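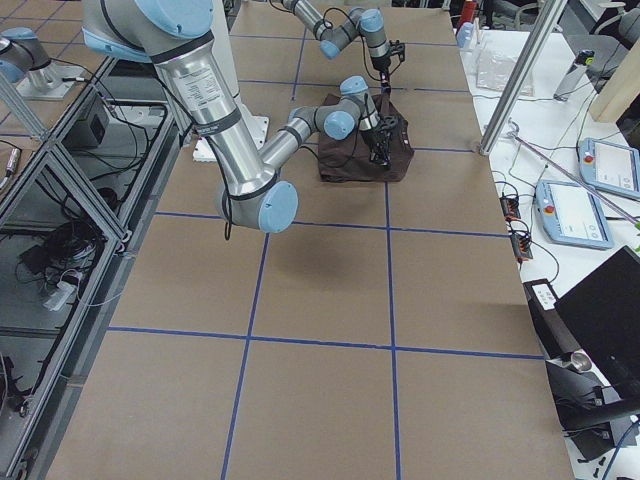
Home | About | News | Programs | Contact

Stillorham, May
By Kulap Thammasiri

Bridora opens free cloth folding and sorting evenings

Bridora is pleased to announce that its textile reuse program will open to all residents of Stillorham from this May. The evenings start at 6 pm in the Tillman building and there is no cost to attend.

Last year our neighbours donated 1,135 pieces of household cloth, and 723 of them have already gone to new homes. The rest must be sorted by colour and size, then folded. Each participant will receive a place at a table covered with brown paper and will learn 2 simple ways of folding.

"Many people believe that folding is a small thing," said Segundo Betancur, program organiser. "But a family who receives a cloth that is folded well feels respected, and for me this has a big value."

Places are limited to 13 persons for each evening. To register, please write your name at the Bridora front desk.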